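Pay the Teachers Like Teachers
2020-06-01

Most writing about robot learning is about the learning. I want to write about the other half, the person who shows the robot what to do, because I spent most of May doing that job and I have opinions about how it is set up.

There are two common ways to show a robot a task. In one you drive the arm from a distance, with a joystick or a second arm that the first one copies. In the other you hold the gripper in your own hands and do the task yourself while a camera on the tool records it. I have done both. At Verkent I drove an arm through a remote setup, and a good day there gave us 40 usable runs. With hand-held grippers, on a job as dull as handling paper cups, I could do far more than that before lunch.
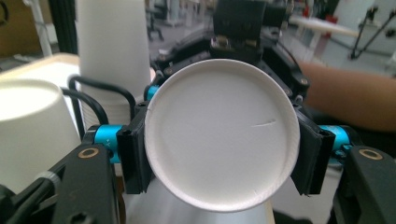
Ileretti wrote to me after I said this in an earlier column: speed is the wrong thing to measure, a person holding the tool will make moves the real arm can't make, and half of those fast runs end up in the trash. With remote control you at least know the arm can do what it did.

I take the point about the arm. A wrist bends in ways a motor won't, and I have twisted mine into plenty of positions that no machine could follow. But that can be taught. It took me 2 days to stop reaching the way I reach at home and start moving from the elbow, slowly, with the fingers squared up before they close. After that very little of my work was thrown out. What can't be taught is feel through a joystick. A paper cup gives when you squeeze it, and with the tool in your hand you know it right away. On the remote rig I found out by looking, and by then the cup was usually bent.
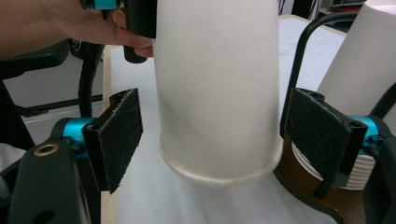

So I come down on the side of hand-held work for light, soft things, and remote control for anything heavy or hot, or anywhere a person shouldn't be standing. I don't think one will replace the other.

My real complaint is about pay and hours. Grosteo pays by the run, and a set is 700 runs. You can guess what that does. People hurry, and the hurry goes straight into the data -- a late correction, a sloppy release, a grip that worked by luck. Then an engineer spends a week asking why the robot is clumsy.
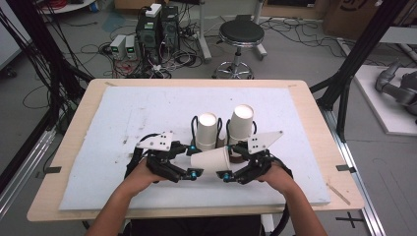
Two-handed tasks are worse for this. Your attention is split, your shoulders tighten up, and by the end of an 8 hour shift one hand is leading and the other is just following along. A robot trained on that will copy it faithfully. I would cap two-handed work at half a shift and pay by the hour. Vidmar already pays that way, and the people there redo a bad run without being asked -- it costs them nothing to do so.

I would also let the person who did the run mark it good or bad before anyone else looks at it. We know which ones were luck.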